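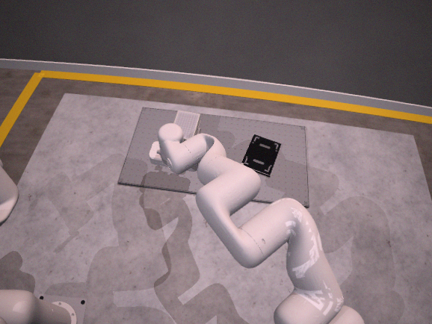 Who can take part in the simulation rating study? Anyone over 18 who can read English, has a computer with a full-size screen and has not worked on the Penska block placement task.

Penska Lab is recruiting 40 paid raters for a study on how people judge robot behavior in simulation. Sessions run through June, at the lab in Trekmont or remotely. No background in robotics is required.

Background

The project trains control policies for a two-arm tabletop cell and tests them in a rendered copy of the same cell. Testing in simulation is cheap and repeatable. The open question is whether a score obtained there predicts what a policy does on hardware. The automatic checker, Grotix, compares the final position of the block with its target and returns a pass or a fail. It has no measure of how the motion was carried out. A run in which the arm drags the block to the target can receive the same score as a run in which the arm lifts it and sets it down.

Human ratings are meant to supply the missing measure. In the pilot, two raters scored 1,637 rendered episodes for grasp quality, path and placement. Their path scores separated policies that the checker had ranked as equal. The pilot could not show whether this holds across a larger group of raters with no training in the field, and the present study is designed to test that. 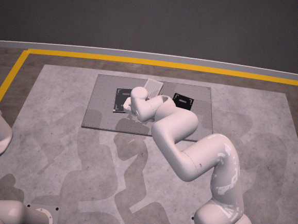 The full set contains 2,000 episodes, drawn from several policies and several camera positions. Each rater receives a random subset. Policy names are hidden, and the order of episodes differs from one rater to the next. Some episodes are repeated later in the session so that we can measure how consistent each rater is. You will not be told which ones.

What you will do

You will watch short rendered clips and answer the same questions after each clip. Was the block grasped? Was it carried clear of the table? Was it released inside the target area? You will then give the motion a score on a fixed scale. Clips can be replayed, but a score cannot be changed once it has been submitted.

You will also mark the first point at which you think the attempt has gone wrong, if there is one. This is the slowest part of the work - most of the session time goes to it - and the part we most need done carefully.
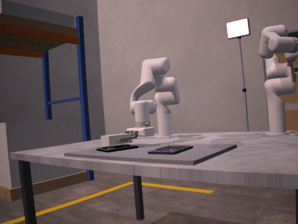 One pilot rater wrote that the side view made it hard to judge the gap between block and tray, and that a second angle changed the score more often than expected. The full study therefore presents a portion of the episodes from two angles, on separate occasions, and treats camera position as a factor in the analysis.

Time and payment

A session lasts 2 hours, including instructions and a break. Raters are paid for the full session at the standard Trekmont participant rate, whether or not they complete every clip. You may stop at any time without giving a reason. Scores submitted before that point will be kept unless you ask us to delete them.

Data handling

We record your scores, response times and replay counts. No audio or video of you is recorded. Names and payment details are stored separately from the ratings and deleted when payment has cleared. The ratings will be released with the episodes under a numeric rater code.

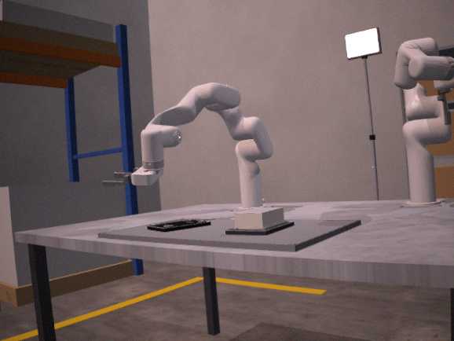 How to apply

Complete the sign-up form on the Halonen participant portal and select "Simulation rating study." State whether you prefer to attend in person or remotely, and list any sessions you cannot attend. The form includes a short screen check, which must be completed on the computer you intend to use. Places are assigned in order of application, and applicants who are not placed will be put on a waiting list unless they opt out on the form.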